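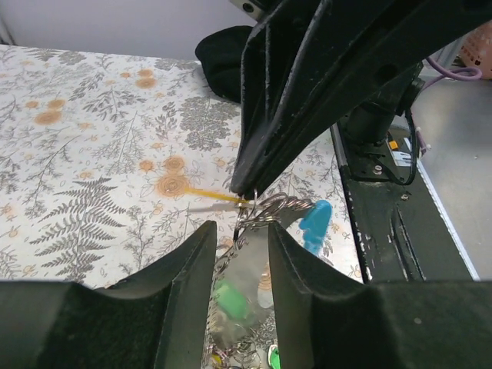
Reading time: 2 minutes

Small Parts, Large Waste: Packaging of Household Fixings in Skirnside

Project report by Amber Bunting and Imtiaz Chowdhury
Supervisor: Malcolm Whitlock

This project examined how small household fixings, such as springs, rings and hooks, are sold in Skirnside and what becomes of the packets. The work began in February and was carried out in three shops and at the Jurnidham recycling point.

Shop owners were asked which goods they would be willing to sell loose. Most preferred sealed bags, as loose stock is easily mixed up and slow to price.
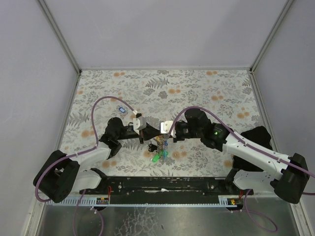
A short questionnaire was then given to 20 households. Respondents often bought a full packet when they needed only one or two pieces, and kept the remainder in a drawer. Few knew whether thin plastic film could be recycled locally.

Freya Haworth of Crabtree Hardware allowed the group to run a refill shelf beside the till. Customers used it chiefly for hooks and washers.
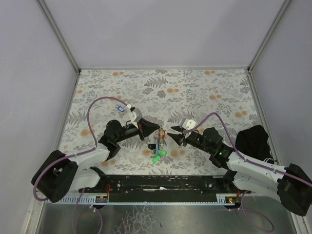
Sales from the shelf were recorded by hand, and the entries for the first week are incomplete. The group recommends a longer trial with clearer price labels. The questionnaire is given in Appendix 2.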